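The small stuff that never finds a home

Every house has a place where odd toys end up. In ours it was a drawer in the hall, then two drawers, then a crate by the back door. By May we had stopped opening any of them.

Sikomby, a toy exchange in the market town of Yeh, takes in this kind of thing every week. Families drop off bags at the side entrance and the contents are tipped out, wiped down and sorted. Complete sets go on the shelves at the front. The rest, which is most of it, is known in the building as singles.

A single might be one building block, a ball, or a plastic cup from a tea set that broke up years ago. Singles sell badly in mixed bags. Parents pick them up, look through the side and put them back. Sorted by kind they do much better, and the exchange now moves 2,000 pieces a month that way. 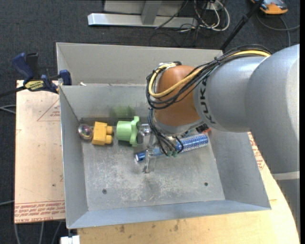
Metal bins are best for the first sort. Cardboard goes soft at the corners and fabric baskets hold on to grit, but sheet metal can be wiped out in a minute. Keep the pieces in a single layer — once they are heaped up, the small ones sink and stay there. Balls should go into a corner or they will roll into everything else.

Blocks are the easiest to pass on, even one at a time, as somebody is always short of a yellow one. Cups and other play-kitchen pieces are slower. Sikomby bags them in lots of six and charges 17 pence a piece.

We took our crate over in two trips. The drawers are still full.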